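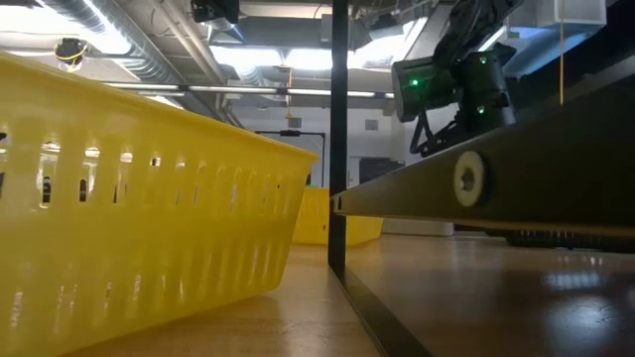

Idden Growers list
Subject: Re: [storage] Neck rot in cured onions, fan schedule and humidity
Date: Nov 4, 2025

Original message:

We are losing onions again and I would like a second opinion on the drying setup before I change anything. The crop is Manole, spring planted, pulled when most of the tops were down. Total into the shed was 300 pounds, after culling for thick necks and obvious damage. The onions went straight from the field into ventilated plastic baskets and the baskets went on slatted benches along the north wall. A box fan ran day and night at the door end. I stopped the fan when the outer skins rustled, cut the tops, and moved everything to the cold room.

The first soft necks showed up within a few weeks. The bulbs look sound from the outside and the skins are dry, but when I press at the neck there is give, and when I cut one open the inner scales are brown and watery near the top with gray mold between them. The rot is scattered. I cannot tie it to any one row in the field.

The Flivel logger in the shed says the average temperature during drying was 67 F. Humidity averaged out to something I thought was acceptable. The fan ran for almost 500 hours in total, so I do not think it was short of time. Would a heater have helped, or is this a field problem that drying could not have fixed? Also, is it worth re-drying what is left?

End of original message.

Several separate questions are mixed together in that, so I will take them in a different order from the one you used.

First, the identification. Brown, watery inner scales starting at the neck, with gray mold between the scales, is consistent with botrytis neck rot. Bacterial rots can look similar from the outside. They usually affect one or two scales and leave the neighbors firm, and they smell. If you have bulbs with a bad smell and no mold, keep those separate in your notes, because drying affects the two problems differently. If the mold is black and dusty and sits mostly on the outer skins, that is something else again and generally follows heat.

Neck rot infections usually get in before harvest or at topping. The fungus moves down through green neck tissue and stops, or slows to the point where it does not matter, once that tissue is dry. So the answer to whether this is a field problem or a drying problem is that it was probably both. Drying does not cure an infected bulb. It closes the route in the ones where the fungus has not yet reached the scales.

Second, the endpoint. Rustling skins are a poor test. The outer skins dry very early, and in moving air they can be papery while the neck is still slick inside. The test I use is to roll the neck between finger and thumb, just above the shoulder of the bulb. If the layers slide against each other, it is not finished. Then cut a few from the worst-placed basket and look at the cross section. There should be no visible moisture at the cut and no green. Take the sample from the middle of the basket, where drying is slowest. Samples taken from the top will tell you what you want to hear.

You mention that you cut the tops after stopping the fan. That order is fine if the necks were dry. If they were not, you made a fresh wound at the end of a wet channel and then moved the bulb into a cold room where it could not dry any further. I would look there before looking anywhere else. Leave more neck on when you top, and if you have any doubt, run the fan for a few more days after topping.

Third, the averages. An average temperature of 67 F does not tell us much. A shed that sits near that figure all the time and a shed that swings from hot afternoons to cold, damp nights can report the same number. The second shed will put moisture back onto the crop every night for as long as the fan is pulling in outside air. Averaged humidity is worse still, since relative humidity moves with temperature and the average hides exactly the hours you care about.

Export the raw readings from the Flivel and plot temperature and humidity against time. Look at the period from late evening to an hour or so after sunrise. If humidity was high for most of that period, your fan was doing little useful work for much of its total running time, and on some nights it was going backward. Running hours are a measure of the electric bill. I realize the logger's summary page shows only averages by default. The full file is under the export menu in the version I have, and the time stamps need to be corrected for daylight saving before you compare them with anything.

Also check where the logger was hanging. If it was on the wall by the door, it was measuring the air going in. What matters is the air after it has passed through the crop. A large difference in moisture between the two means the onions are still giving up water. When the two readings come together and stay together through a dry afternoon, you are close to done. I have used that as my main stopping rule since we rebuilt the shed at Brarnberg, with the neck test as confirmation.

Fourth, the air path. A box fan at one end of a shed stirs the air. It does not force air through anything. Openings in the side of a basket help only if there is a pressure difference between one side and the other, and if the air has no easier way around. With baskets set apart on a bench, the easier way around is the gap between them, over the top, and under the bench. The onions at the outside dry and the ones in the core sit in still air.

There are two ways to deal with this. You can keep the layers shallow, so that there is no core. This takes floor space but needs no construction. Or you can build a simple suction wall: baskets pushed tight together in a double row with a gap down the middle, a tarp over the gap and down the far end, and the fan at the near end pulling air out of the gap. The air then has to come through the crop to reach the fan. Check the seals with a strip of tissue paper. Most of the leakage will be at floor level and where the tarp meets the fan housing. A box fan is weak against resistance, so if the tissue barely moves at the far end, shorten the rows.

Do not fill baskets to the rim if they are going to be stacked. The bulbs at the top get bruised at the shoulder, and a bruised shoulder is another entry point. Round openings and slots behave about the same for our purposes. Total open area matters and so does keeping it clear. Loose skins collect against the inside of the wall during drying and can block a good part of it, so knock them out if you move the crop.

Fifth, heat. A small heater may be useful, but only for the damp hours, and it needs to be sized to the air you are moving. A 200 watt unit in an open shed with a fan running is not going to do anything measurable. If you recirculate most of the air and bleed in a little from outside, modest heat goes a long way. Raising the temperature of the incoming air by several degrees lowers its relative humidity enough to matter on most fall nights. If you cannot heat, put the fan on a humidistat, or failing that on a timer that shuts it off overnight. I would try the timer first. It is cheap and you can judge it against your own plot.

Do not overdo the heat. Skins crack and drop, and bulbs that have lost their skins do not store well even when the neck is perfect.

Sixth, what to do with the remaining crop. Sort all of it now. Press every neck and remove anything with give. Then split the sound ones into two lots. Give one lot warm, dry moving air for a week or two and leave the other as it is. Let onions coming out of cold storage warm up before you turn on a fan with outside air, or water will condense on them. Check both lots at the same interval until February and write down the losses by weight. My guess is that re-drying will help a little with bulbs where the neck is still slick and do nothing for the rest. If losses in the untreated lot are low, you will have saved yourself the trouble next time.

For next season, stop nitrogen earlier than you think necessary and stop irrigation once the tops start to go over. Late nitrogen gives thick green necks, and no drying setup makes up for those. I have not grown Manole, so I cannot say whether it is thick necked by habit. If someone on the list has grown it on heavier soil, please post your harvest stage and your losses.

If you post the exported file, please trim it to the drying period and send it as plain text. The list server strips spreadsheets without notice.

To change your delivery settings or unsubscribe, use the link in your welcome message.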